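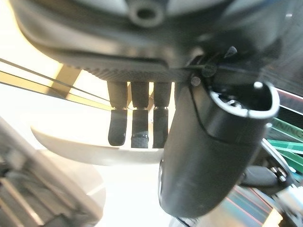
Drawing against the light is the part of the course where people who have been getting on nicely start to feel cheated. For three weeks we have had a lamp politely to one side, and you have learned to find the light bit, the dark bit and the mushy bit in between. Put the light behind the subject and most of that goes. What you get is an outline and whatever shines through the holes in it. Take the three black fingers hanging side by side: before you draw a single one of them, look at the narrow gaps of light between them. Those gaps are shapes. They have edges and a direction, and they are a good deal easier to draw honestly than a finger, as you have no opinions about what a gap ought to look like.

These notes go with session 3 of the Burkdale drawing course. If you missed session 2 you can still do the exercises, but you will not know what I mean by "mushy", and I am not going through it again.

What the eye does wrong

You know what a finger is. This is a nuisance. Ask a roomful of adults to draw one and you will get a roomful of sausages, each with a fingernail whether or not there was a fingernail to be seen. The knowledge gets to the paper before the looking does. It happens with chair legs (all the same length, all reaching the same invisible line on the floor) and with the handles of cups, which in beginners' drawings would not admit a pencil, let alone a finger.

A gap has no name and so escapes all this. The usual term is negative space, which sounds like something you would discuss with a counsellor. I shall say "gap" for the ones enclosed between two things and "surround" for the big one that goes off to the edges of the paper.

Order of work

Start with the surround. Lightly, with the side of the pencil, block in the whole bright area as one shape and stop where it meets something dark. Do not outline the dark thing. If you catch yourself outlining it, put the pencil down and look out of the window for a bit.

Then the gaps, narrowest first. Compare each one with its neighbour. Is it wider at the top or the bottom? Does one side lean? A row of upright things is hardly ever a row of identical upright things. In ours, the finger on the left has its lower part tilting away to the left while the other two hang straight or nearly so, and if you make all of them parallel for the sake of neatness you will have drawn a fork.

Then the ends. Two of the tips are rounded and the middle one is flat. It is a small difference and worth more than any amount of shading.

Only now may you put in the darks. Fill them flat, one tone, with no rubbing. Leave the joint lines till last. There is a thin one across each finger with a slight metallic sheen, and what it wants is one small stroke of bare paper. Most of you will give it five strokes and a highlight, and it will look like jewellery.

The big shape next door

The thumb is thicker than anything near it and it comes slightly towards you, so it will try to take over. Let it be large. Beginners shrink large things out of a sort of good manners. Check its width against the fingers by holding your pencil at arm's length with your elbow locked, and yes, everyone looks silly doing this.

The open end at the upper right is a light grey rim with a dark inside. Draw the dark inside first, as a shape, and the rim is simply what you have left alone. The small white dot just above it is paper. Do not draw it. Draw up to it.

Materials

One 2B and one 6B pencil. The Cetska sketch pad sold at the front desk is perfectly good on the rough side and hopeless on the smooth side, where the 6B skids about. A putty rubber, for lifting out only. If you own a set of twelve grades of pencil in a tin, leave the tin at home, where it can go on being a lovely present.

For the evening group in the Juntunen room: the blinds on the left stick, so use the Grarholm lamp behind a sheet of tracing paper for your backlight. Please switch it off at the wall afterwards. The button on the lead does something, but it does not do that.

Homework

a. Hold your own hand up to a window and draw the gaps. Fingers together first, then slightly apart. Ten minutes each, no rubber.

b. Stand a kitchen fork, a whisk and a pair of scissors in a jar on the sill and draw only the light coming through. It should look like nothing much until nearly the end.

c. Fill one page with 100 small gaps from anywhere in the house: banisters, coat hangers, the space under the cat. Postage stamp size. They may be scruffy. Bring the page even if you ran out of house at 60.

There is a notion going round that you must draw on all 365 days of the year or the skill drains out of your ears. Three decent goes before the next session will do. Bring something with holes in it, no bigger than a colander.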